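4. House rules for shared benches

When we started writing rules for arms working near glassware, I assumed the hard part would be speeds and forces. Those numbers you can argue over in a meeting and then type into a config file. What ate most of our time was the boring stuff: what's allowed on the table, where people can put their hands, and who gets to say "go." So this section is mostly about that, and I'll apologize now to anyone who came for the control theory.

4.1 What may be on the table

Our first draft (Afroza Herath wrote it, and it was much stricter than what we ended up with) said that only items named in the task file could be on the bench while an arm was enabled. I loved it on paper. Then Kgomotso Matlala pointed out that a real chemistry bench always has something extra on it, and that a rule people break every morning teaches them to break the other ones too. The version we adopted sorts items into task items, tolerated items and banned items. Tolerated things can stay if they're soft, flat or heavy enough to sit still, and if they're outside the approach zone, which we set at 150 mm on every side of the vessel being gripped. Figure 3 gives an idea of the clutter we have in mind.

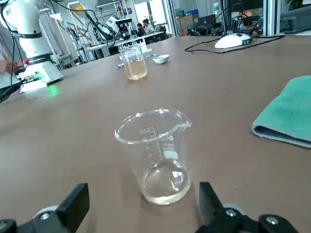

Figure 3. Wrist view with the open gripper fingers on either side of a beaker. A folded towel lies to the right, and a second beaker with pale yellow liquid stands farther back.

Liquids get their own clause. Any open vessel inside the reach of an arm counts as a task item, even when the current task never touches it. We went back and forth on this one for weeks! Ynyr Ellis felt it made the setup checklist too long, and he had a point – the list went to 16 lines – but a beaker parked at the back is still a beaker an elbow can find. We also cap the fill at 60 percent of the marked volume for anything that will be lifted. The cap is a house number, picked by agreement, and I wouldn't defend it to the death.

4.2 Hands and the reach line

Hands were harder. The Dellcombe draft we borrowed from treats the whole table as off limits while the arm has power, and for a closed cell that's fine. On an open bench people need to reach for a cable or straighten something, and they will. Our rule is that you say "hand in," the operator answers "holding," and the arm stays in hold until you say "hand out." Joint power may stay on during a hold. The status light may not be used in place of the spoken answer, and Rhiannon Beddoe insisted on that sentence being in bold in the printed copy, so it is.

4.3 Two arms, one table

With two arms we add a right-of-way rule. One arm is named the working arm before the run and the other keeps clear of its approach zone until the name is passed over, out loud and in the log. If both need the same vessel, it gets set down and released in between. No handovers in the air, at least for glass.

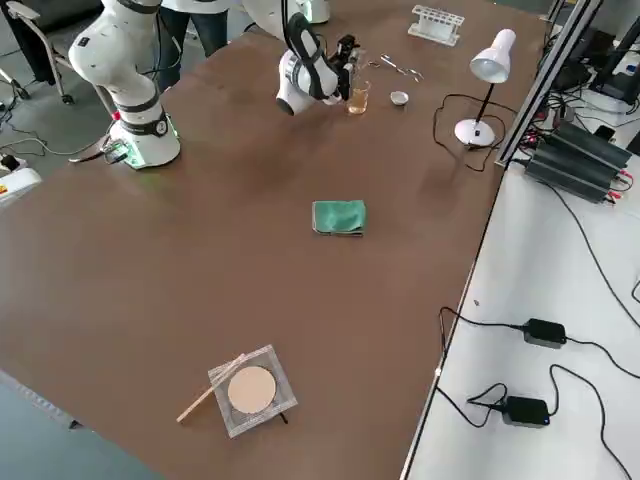

Power cords are the part of the rules I'd rewrite first. We say they should leave the table by the shortest route and stay out of the approach zone, and that's about all we say. Prys Prydderch wants them clipped every 75 mm along the table edge, which would be lovely, and which I can't see anyone keeping up past the first week. For now a loose cord is a tolerated item as long as no programmed path crosses it at gripper height.

The same goes for lamps. A lamp is tall and easy to bump, so its position has to go in the collision model like any other fixed object, and moving it means updating the model before the next run. We forgot to write that down until the September revision, and I still find the clause a bit thin.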